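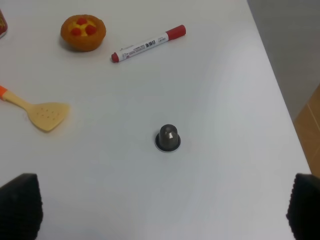
Dark capsule and toy fruit tart on a white table.

Shop > Film > Box Sets > Crime & Thriller

The Overgaard Files — Limited Edition Box Set

The Overgaard Files collects all four films in the harbor crime series on disc for the first time. Until now only the first two had been released for home viewing, both in cropped prints with several minutes missing. The set is published by Clomer and uses new transfers made by Stullberg from the original camera negatives. Total running time for the four films is 425 minutes.

The series follows a customs inspector in a small port who is passed over for promotion and starts looking into his own department. In The Long Quay he finds that a shipment he signed for never arrived. In Skirkosix, the second and best known of the four, he is sent undercover on board a freighter of that name and has to work alongside a man he once arrested. Dead Weight moves the story inland, to a trial that goes wrong when the main witness changes her statement. The last film, Low Water, picks up years later, with the inspector retired and a former colleague asking for a favor he doesn't want to do.

The films can be watched separately, but Low Water makes a lot more sense if you have seen Skirkosix first.

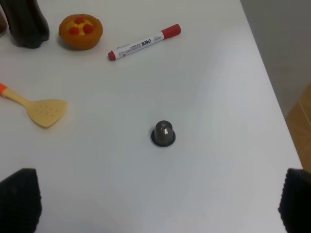 Dark brown plastic bottle on a white tabletop.

Picture and sound

All four films are presented in their original widescreen shape. Color was matched to a release print kept in good condition. Grain has been left alone. There is some light flicker in the night scenes of The Long Quay that could not be removed without softening the picture, and one reel of Dead Weight comes from a later copy — the change is noticeable if you are looking for it.

Sound is the original mono on every film. Low Water also has the stereo mix made for its wider release, which uses different music over the end titles. English subtitles are included and can be switched off.

Extras

The fifth disc holds the extras. They include the cropped television version of The Long Quay, a set of deleted scenes from Skirkosix (picture only, no sound survives), trailers for three of the films, and a 14-minute tour of the harbor locations as they look today. No trailer for Dead Weight has been found.

The printed book has new essays on each film, a full cast list, and pages from the shooting script of Skirkosix with handwritten changes. One essay gives away the ending of Low Water in its opening paragraph, so leave the book until you have finished.
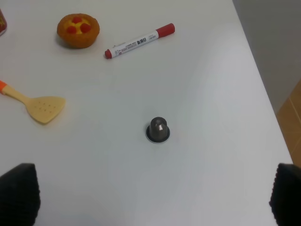
The discs come in separate cases inside a rigid outer box. The book fits in the same box, in front of the cases. Sleeves are printed on both sides — new artwork on the outside, the original posters on the inside — and can be reversed.

Edition and availability

This edition is limited to 1000 copies, each numbered on the back of the box. Of these, 500 are sold through this shop and the rest through other stores. We can't take requests for particular numbers. A standard edition without the book or outer box is planned for February.

Discs are region free. Orders are limited to two copies per customer. Sets with a damaged box can be exchanged while stock lasts; after that we can offer a refund only.

Last updated: 24/05/2024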